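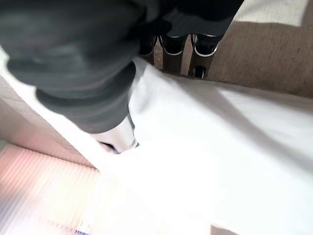 *R. Voyle*

The Greltia corpus of student writing has moved to its second release. It now holds 1326 essays, up from 1206 in the June version. Most of the new texts come from first-year composition courses at Plindden College, with a smaller set from the evening program.

Two changes affect existing users. Sentence breaks have been redone, so line numbers cited from the first release will not match. Speaker background is now stored in a separate file - join it on the essay ID. The tag set is the same, except that particles and prepositions are no longer merged.
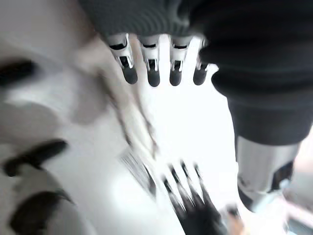

*Four fingers, each with a black tip.*

Access is through the Roltent server, with a department login. Papers for the spring reader in language and literature may use either release but must say which one. The limit is 40 pages, including tables and references.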